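Search products, part numbers

Lighting > Ceiling Panels > Tunable

Stuvness 23 LED Ceiling Panel

The Stuvness 23 is a recessed light panel for workrooms and shared offices. It fits a standard drop grid and draws 23 W at full output. Color temperature is set with a slide switch on the driver box. Supply power must be off before the switch is moved.
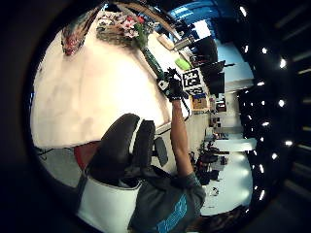

Office chair and basket of pink and white flowers.

Output is up to 1315 lumens at the cool setting and lower at the warm setting. The Vallia diffuser is supplied in matte finish. It spreads light evenly over work surfaces and limits glare on glossy goods.
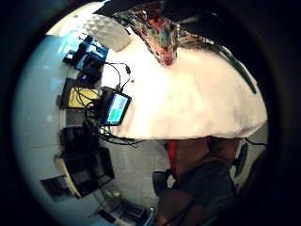 Metallic wrapper over a white tabletop.

Dimming requires the Flileck wall control, sold separately. Run two-core control wire from the driver to the wall box. Do not share a conduit with line voltage. Trim the diffuser film only if the panel is being fitted to an older Rojanasak frame, which has a deeper lip.
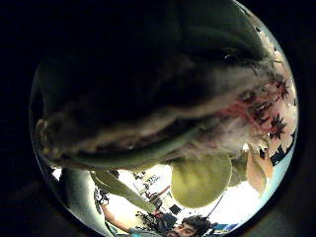
Clean the diffuser with a dry cloth. Solvents cloud the surface and void the warranty. The driver can be replaced from below by releasing two spring clips. Keep the ground lead attached until the new driver is in place.

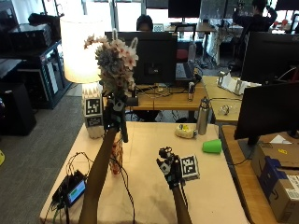
Stuvness23_buyer: Clips are stiff on the first release. A flat screwdriver works. Dimming is smooth down to the low end, then the panel shuts off instead of fading.

Shutoff at the low end is set by the trim screw on the Flileck control. Turn clockwise to raise the cutoff point.

Get stock alerts and price changes by email. Unsubscribe at any time.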